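Tronach fitted sheet review: four months in and I'm a convert

I have wrestled with fitted sheets my entire adult life. We have a deep mattress with a topper on it, and every sheet I've owned has pinged off a corner by two in the morning, usually the corner on my side. So when Yolandi Mathebula at work wouldn't stop raving about her Tronach set, I gave in and ordered one in February.

I love it! The pockets are properly deep (16 inches, and they mean it) and the elastic runs the whole way around the hem, so there's something to grip under the long sides as well as at the corners. It has come loose once in all that time, and I'd put it on sideways.

The fabric is a cotton percale with a 300 thread count. It starts out a bit crisp, almost papery, and I did wonder if I'd made a mistake. Give it 4 washes. By then it had gone soft and cool in that lovely old-hotel way, and it's been a dream through the warm nights. My partner sleeps hot and has stopped kicking the covers onto the floor, so I'm calling that a win.

Now the grumbles. It creases. Percale always does, and if you want a bed that looks like a catalogue you'll be ironing, or you'll be shopping for sateen. I pull it out of the dryer slightly damp and smooth it down by hand, and that's as far as my ambition goes. The colours are also a little dull in the range I could find - a couple of neutrals and a grey that leans purple. And there's no label to tell you which is the short side. I've sewn a bit of red thread into one corner of mine.

I also tried the Merrick sheet a while back, which was cheaper and felt nicer on day one, but it had pilled badly by the end of the season and the elastic gave up soon after. If your mattress is a standard depth you might get on fine with it.

Would I buy the Tronach again? I already have, for the spare room. Get the deep size even if you think you don't need it.
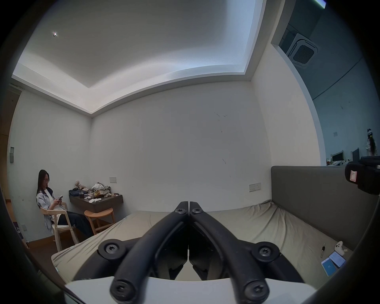 Khaki-beige fitted sheet on the bed, wrinkles and all.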